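Hilo sobre aprender a escribir cartas formales en español cuando el español no es tu lengua. Lo prometí en enero y lo hago ahora, con retraso. Disculpad si hay algún error, lo he revisado varias veces.

1/ Vine a vivir aquí con un nivel que yo creía bueno. Leía novelas, seguía las películas sin subtítulos. Después tuve que escribir una carta a la administración de mi edificio y tardé una tarde entera en hacer tres frases.

2/ El problema no era la gramática. Era el tono. En mi lengua una carta seria empieza directamente con el asunto. En español yo escribía "Quiero que reparen la puerta" y me parecía correcto, incluso amable. Una vecina lo leyó y me dijo que sonaba como una amenaza.

3/ Ella cambió "quiero" por "quisiera". Después cambió toda la frase: "Me dirijo a ustedes para solicitar la reparación de la puerta del portal". Yo le pregunté por qué me dirijo, si no voy a ningún sitio. Se rió bastante.

4/ Desde entonces tengo un cuaderno para estas fórmulas. En la primera página escribí Nina, que es el nombre de la papelería donde lo compré, y así lo llamo: el Nina. Hoy tiene 84 fórmulas. Algunas las he usado una sola vez.

5/ Las que más me sirven son las de cierre. "Quedo a la espera de su respuesta." "Agradezco de antemano su atención." "Sin otro particular, le saluda atentamente." Esta última me gusta mucho, aunque me han dicho que ya es un poco antigua.

6/ Una duda que me duró meses: ¿"estimado" o "querido"? Yo escribí "Querida compañía" a la empresa del agua. Me contestaron con mucha educación y me arreglaron la factura, así que no pasó nada grave. Pero es "Estimados señores".

7/ Después del saludo van dos puntos, no coma. Esto lo aprendí tarde. En inglés es coma, en mi lengua es signo de exclamación (sí, de verdad), y en español dos puntos. Luego se sigue en línea aparte y con mayúscula. 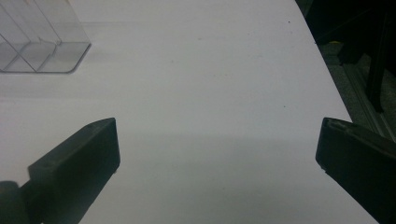

Mesa blanca.

8/ Sigo. Los borradores los hago siempre a mano y solo después los paso al ordenador. A mano pienso más despacio y noto cuándo he puesto el verbo donde lo pondría en mi idioma.

9/ El caso más difícil fue la reclamación a Sideo, la tienda donde encargué una lámpara. Llegó con otro color. Mi primera versión ocupaba página y media, con toda la historia de la lámpara y de mi decepción. La versión final tenía siete líneas.

10/ Orden que uso para una reclamación: qué compré y cuándo, qué ha ocurrido, qué solicito, en qué plazo. La decepción la dejo fuera - o la pongo en una sola palabra, "lamentablemente", que en español hace mucho trabajo.

11/ Cuidado con el "usted". Si empiezas con usted, hay que seguir hasta el final. Yo cambiaba a "tu" en la tercera línea sin darme cuenta: "le escribo por tu mensaje". Ahora busco todos los "tu" y "te" antes de enviar.

12/ También el subjuntivo. "Les ruego que me envían" está mal, es "que me envíen". Esta la tengo en un papel pegado al monitor.

13/ Un libro que me ayudó: el manual de correspondencia de la editorial Prundov, edición vieja, comprado de segunda mano. Trae 50 modelos de carta. Los de felicitar a un cliente por su santo no los he necesitado todavía.

14/ Me preguntaron por privado si no es más fácil usar una plantilla y ya está. Para una carta urgente, sí. Pero yo quería entender por qué cada cosa va en su lugar, y con la plantilla no lo entendía.

15/ Si alguien tiene fórmulas para dar el pésame por escrito, me gustaría leerlas. De esas tengo muy pocas en el cuaderno y todas me parecen frías. Mañana respondo a los comentarios.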